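Clurkness, the Kitchen Helper: Gallery of a Home Build

Welcome to the gallery page for Clurkness, which is the name we gave to the two-armed kitchen robot that has been taking shape between my house and the shared workshop at Hemmin since last November. I keep the wiring diagrams and the long grumbling notes on another page, so this one is for pictures and for the kind of rambling I do when I've had a second cup of coffee.
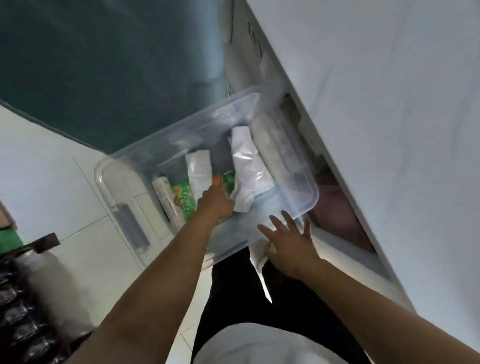
Orathai Jitpraphai wrote in to ask whether it wouldn't be easier to teach the robot to lift out one package at a time and leave the big container where it lives, seeing that a full drawer of food is heavy and sloppy and shifts its weight whenever it feels like it. She did it that way with her own arm and never looked back, and she thinks we are making ourselves a lot of extra trouble over what is, in the end, somebody's dinner.

She may well be right! But getting the whole container out of the refrigerator is the job I dislike most at home, so it's the job I want Clurkness to learn, and it's the one we do ourselves over and over while we work out what the arms need to be able to manage. One hand in among the packages, the other spread open underneath. I had never given a moment's thought to how I use my hands at the refrigerator until I started on this, and now I can't get a carton of milk without studying my own wrist.

The open hand underneath has turned into our biggest design question. Our first gripper, the one we call the Zesitz (after the drawer label on the parts bin it was built out of, long story), only pinches. It pinches very nicely. It will pick up a roll or a small wrapped bundle and hold on until you ask for it back, but it has nothing flat to offer a container, and a clear plastic rim is a slippery thing to hang all your hopes on. So the right arm is getting a sort of palm, a wide padded plate with short fingers that fold out of the way. Venla Tikkanen cut the first two out of an old cutting board of hers, and the second one is so much better than the first that I've hung the first one over my bench to keep me humble.

Clear plastic is the other headache, and anybody who has tried to get a depth camera to see it will be nodding along by now. You look at a container like that and you see a container. The camera looks straight through the wall and reports whatever is on the other side, which might be a packet of something or might be the floor. Boonmee Thammasiri suggested strips of matte tape along the rim, and I was a little sniffy about it, as it felt like cheating, but I tried it on a spare box at the workshop. Out of 50 tries the camera found the rim in all but 4. Before the tape I had quit counting out of sheer bad temper. So we're keeping the tape for now, and I have apologized to Boonmee with a pie.

Soft packages are hard in their own way. A twisted plastic bag is never the same shape twice, and the shine on it moves when you do. We've settled on letting the left hand close slowly and stop as soon as it feels a push back, and we no longer ask it to know what it has hold of. This took me a good while to come around to (I wanted it to know everything) and Nadège Brunet, who had been telling me so since the winter, was very gracious about it.

What's left to do, for those who like to follow along: the shoulder on the right side still sags when the arm is stretched out all the way, and I suspect the bracket before I suspect the motor. The new one is being printed at Rekby, the little back room where the good printer lives, and it takes 19 hours if the filament behaves. After that we'll load up a container with bags of rice and see how the palm holds up before it's allowed anywhere near real groceries.

If you have built something that lifts from below, or if you know a padding that grips cold plastic and wipes clean, please do write. I read everything and I answer most of it, though slowly, and my replies run long.

Page updated 27 May 2024. The bracket drawings go up as soon as I've fixed the hole spacing, which I got wrong on the last set. Sorry to anyone who printed those!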